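Drei Monate fahre ich jetzt mit der Pendler-App von Gravix zur Arbeit, und weil mich im Dorf dauernd jemand danach fragt, schreibe ich es einmal auf. Ich habe kein Auto (zu teuer, und seit dem letzten TÜV auch keine Lust mehr), der Bus kommt zweimal am Tag, und bis zum Werk sind es 17 Kilometer. Mitfahren ist für mich also kein Hobby!

Die Anmeldung ging flott. Man gibt Start, Ziel und Schichtzeiten ein und bekommt Vorschläge von Leuten, die sowieso in die Richtung müssen. Meistens lande ich bei King-fai Tam, der fährt ruhig und hört gute Musik -- mehr will ich um halb sechs morgens gar nicht.
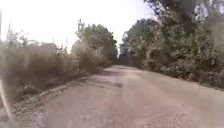
*Schotterpiste mit ein paar Spurrillen*

Richtig gut finde ich die Abrechnung. Im Dezember habe ich 14 Fahrten gemacht und musste kein einziges Mal mit Kleingeld hantieren, alles wird am Monatsende gesammelt abgebucht. Vorher hatte ich Plutico ausprobiert, da war jede Fahrt eine eigene Buchung mit eigener Gebühr, grässlich.

Was nervt: die Absagen. Sagt der Fahrer abends ab, kommt die Meldung manchmal erst 15 Minuten vor der Abfahrt an, und dann stehst du da. Zweimal musste meine Schwester einspringen, die war begeistert ...

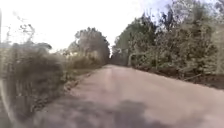

Der Support hat mir darauf immerhin geantwortet, freundlich, aber ohne Lösung. Ich schalte jetzt abends um acht selbst noch mal die App ein und schaue nach, das klappt leidlich.

Wer feste Schichten hat, kann das bedenkenlos testen, der erste Monat kostet nichts. Bei wechselnden Zeiten würde ich erst mal gucken, wie viele Fahrer es in der Ecke überhaupt gibt. Von mir vier von fünf Sternen -- den fünften gibt's, wenn die Absagen pünktlich kommen.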